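Homivlow Student Robotics Program
@homivlowrobotics

1/ The Homivlow Student Robotics Program is pleased to share an update on its garment handling project, now in its second term. The project is open to students in all years, and no earlier experience with robots is required.

2/ Students work in two teams, Daten and Matos. Daten is responsible for the arm control software. Matos prepares the clothing, plans the task sequence and keeps the written record of each attempt. Team members change places at midterm.

3/ The task for this term is a long-sleeved shirt. Knit fabric stretches, bunches and shifts each time it is touched, and a motion plan that suits one starting position may be of little use for the next. 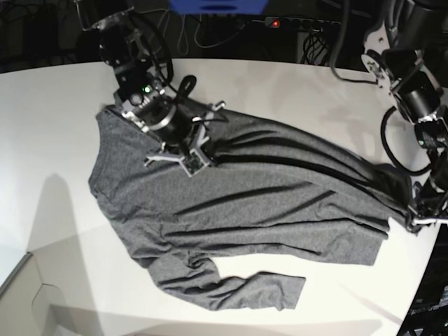 Garment handling project: both grippers on a gray long-sleeved shirt.

4/ The log for this term now holds 1,888 attempts. Of these, 173 have been marked by students for closer review. Most of the marked attempts involve sleeves, and the review group has asked that sleeve position be entered in its own field from now on.

5/ Each entry must include the starting position of the garment, the version of the control software and a short note in plain language. Entries without a note will be returned to the team. A note such as "did not work" is not sufficient – please state what the arms did and at which step.

6/ Students also study footage from the wrist cameras. A wrist view shows the approach of the fingers at close range, and it is often difficult to read.
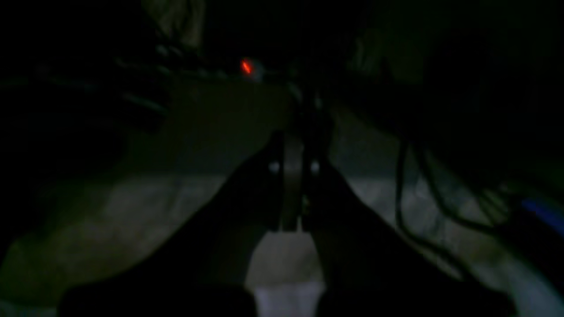
7/ For this reason, the written note and the wrist footage are to be reviewed together. Two students read each marked attempt separately before comparing their findings. Where they disagree, both readings are kept in the log.

8/ The program will enter the Camier Challenge in November. The entry consists of a live folding task, a written report of no more than 8 pages and a short interview with the team. Report drafts are due to the program office two weeks before the event.

9/ Places remain on the Matos team for students with an interest in writing, sewing or textiles. Applicants should send a short statement to the program office. A portfolio is welcome but not required.

10/ Families and staff may attend the practice session before the Challenge. Doors open at 4 p.m. Visitors are asked to remain behind the marked line while the arms are powered. Further details will be posted on this account.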